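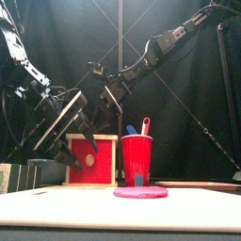
I have been to enough open days to know the order of things. There is coffee, there is a talk with one slide too many, and then you are walked over to the machine and asked to stand behind a line of tape. The one at Dremano went the same way. Forty of us turned up, most from small shops and care homes, a few from the local paper, and we had been promised a robot for the home.

I want to be fair to Neusa Rangel, who ran the demonstration and took every question, including mine, without getting short with anybody. She knows her machine. My quarrel is with the word "home" and how freely it gets used.

Whose home is this? The arms hang down over a white table with a black curtain behind it. A red cup with two utensils standing in it, a box with a red front, a pink disc, a bowl – fine, those are things a person might own. But I have never cooked in front of a black curtain, and my kitchen counter has mail on it, and a phone charger, and usually a cat. Take away the clutter and the bad light and you have taken away most of what makes a kitchen hard to work in.

Rangel's answer was that you have to start somewhere. I accept that. Children learn to catch with a big soft ball. What bothers me is that the invitation said nothing about starting somewhere. It said "ready for everyday tasks," and a man next to me, Gilmar Coutinho, had driven two hours on the strength of that line. He looks after his mother. He wanted to know if the thing could get a spoon out of a cup and hand it to someone whose hands shake, and he asked it in nearly those words.

He got a long reply about training runs. They have done 2,000 of them, we heard, across 169 tasks, and both numbers were on the wall in large type.
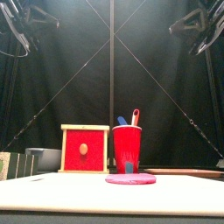 I asked what counted as a task. If moving a cup to the left is one and moving it to the right is another, then 169 is a smaller number than it looks. I also asked how many of the 2,000 runs had gone wrong, and in what way. Rangel said the failures were logged and would be published in March, together with the rest. Good. I would have put them on the wall first.

None of this means the work is bad. Two arms sharing one small table without knocking into each other is a real piece of engineering, and anyone who sneers at it should try writing the software. I talked afterward with Tainá Pimentel, who builds packing lines for Tronamau, and she was impressed by the hardware and bored by the talk, in that order. She pointed out that a factory would be delighted with a fixed table and the same few objects every day. That is what a factory is. She couldn't see why they were so set on selling it to families.

I can guess. Families make a better story, and stories bring in money. But the people who come to hear that story are often tired and worried, and some of them will put off hiring help for a year if they think a machine is coming. An open day should tell them plainly how far off it is. Twenty minutes of questions at the end, with half the room already putting on coats, doesn't do that.

Coutinho left before the questions were over. I would like to see him invited back when the March figures are out, and given the first turn at the microphone. He can bring his own spoon and his own cup.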